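# Frequently Asked Questions: Remote Demonstration Sessions

Vuvutance operates the Kamolrat demonstration program for partner sites. The answers below apply to all operators and site coordinators.

## What is a demonstration session?

An operator guides a two-armed robot through an everyday task by remote control. The system records the movement of both arms together with the view from the head camera. Each complete attempt is stored as one episode.

## Which tasks are included?

The current list covers moving furniture, clearing desks and sorting supplies. New operators begin with the office chair task, in which both grippers must hold the chair before it is moved.
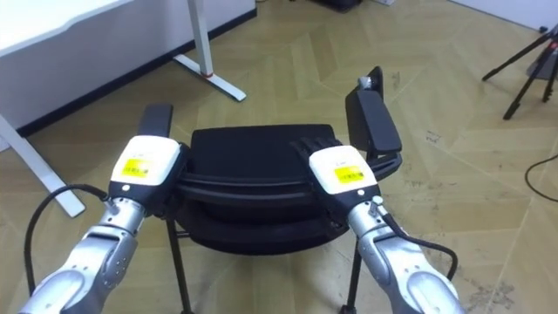 *Chair task: both grippers on the curved frame of the chair.*

## How many episodes must a site submit?

A standard task requires 200 accepted episodes. Sites that join the extended program submit 1000 across all assigned tasks. Rejected episodes do not count toward either total, but they should still be uploaded.

## Does the operator need prior experience?

No. Every operator completes the Skilatell training module and a supervised practice period. Sites may request a second practice period at no charge.

## Can an episode be kept if a grip fails?

Yes, provided that the operator recovers and finishes the task. Mark the episode "recovered" in the session log. If an arm stops on a fault, end the episode and mark it "incomplete" – do not resume recording after a reset.

## How should the arms approach the chair?

Bring both arms forward at a slow, even speed, one toward each side of the chair. Pause before closing the grippers.

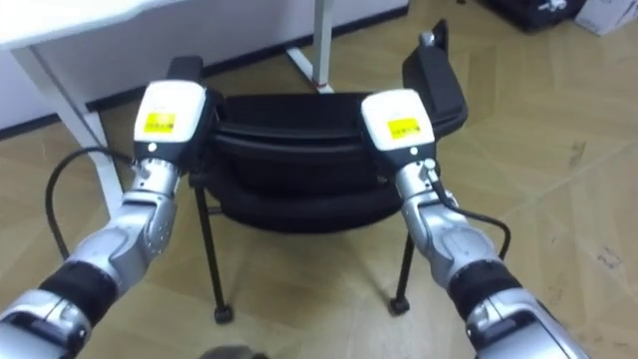 Operators may correct the position of either arm during this pause, and small corrections are a normal part of the record. Long idle periods should be avoided. The review team trims them only at the start and end of an episode.

## Who may be in the room during recording?

Only the assigned safety monitor, who must keep the stop control within reach and remain outside the working area of the arms.

## Where are the recordings kept?

Recordings are held on the Arkska storage service. Sites may download their own episodes until the end of January, and later requests must be made in writing.

Last updated: November 28, 2025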